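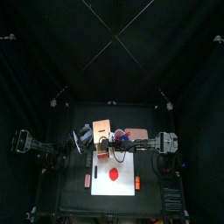 Figure 3. Work surface with white cutting board, tan slotted box, small bottle and pink cup.

3.2 Arrangement of items

Small tabletop items were grouped by use before each tidying task. The cutting board was treated as the main work area, and storage items – boxes and cups – were counted separately from items to be put away. The Calcombe list holds 60 items, of which 15 are containers. 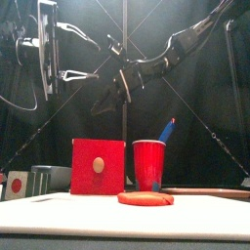
Figure 4. Items grouped on the white board.

Spacing between neighboring items was recorded at the start of each task. Layouts with more than three containers were scored as crowded. 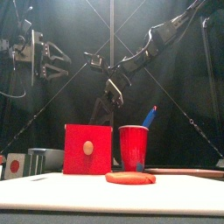 Pantelis Vlachopoulos
Research Associate, Household Objects Group, Calcombe

Boxes and cups raised separate questions of placement. A red box with a round tan knob on its front was coded by the side the knob faced; a tapered cup has no such front and was coded by position alone.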